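December 22, 2019

Notes on hard water, mostly so I can find them again. The supply in Hollach measures 170 mg/L as calcium carbonate, up from 100 at my last address. The difference shows up first on glazed surfaces and faucets. 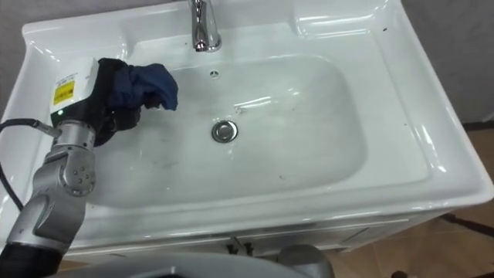 Scale forms when dissolved calcium bicarbonate loses carbon dioxide. Heat speeds this up, so the water heater gets the worst of it. I lowered mine to 51 °C in July and the heating element has less crust on it. Lower settings carry a bacteria risk – check local guidance first.

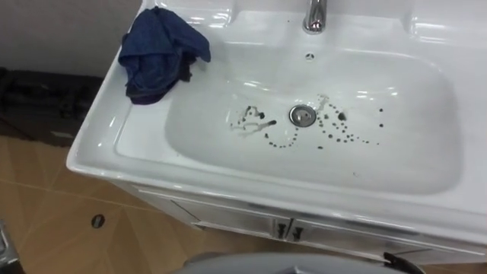 For deposits on ceramic I use a citric acid solution, 15 grams per liter, left on for a few minutes and rinsed well. Yaroslav Horobets wrote to suggest vinegar. It works, but more slowly at the strength sold for kitchens, and the smell stays in a small room.

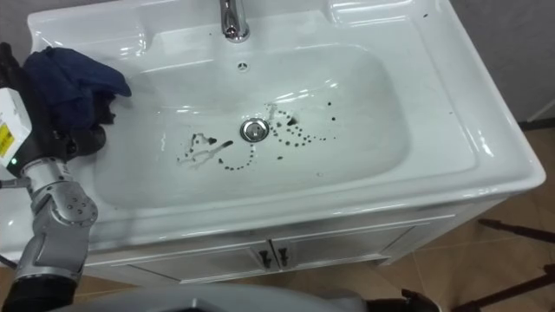 Neither acid belongs on marble or other limestone. Both dissolve the stone itself and leave a dull patch that only polishing removes. Never mix either one with bleach – the reaction releases chlorine gas.
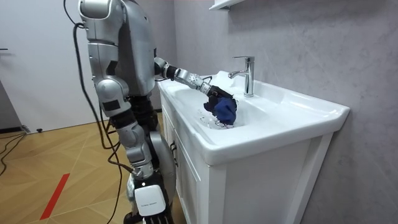 Does a softener remove the need for any of this?

Most of it. Ion exchange swaps calcium for sodium, and drops then dry to a thin salt film that wipes off with plain water. The resin still needs regular salt.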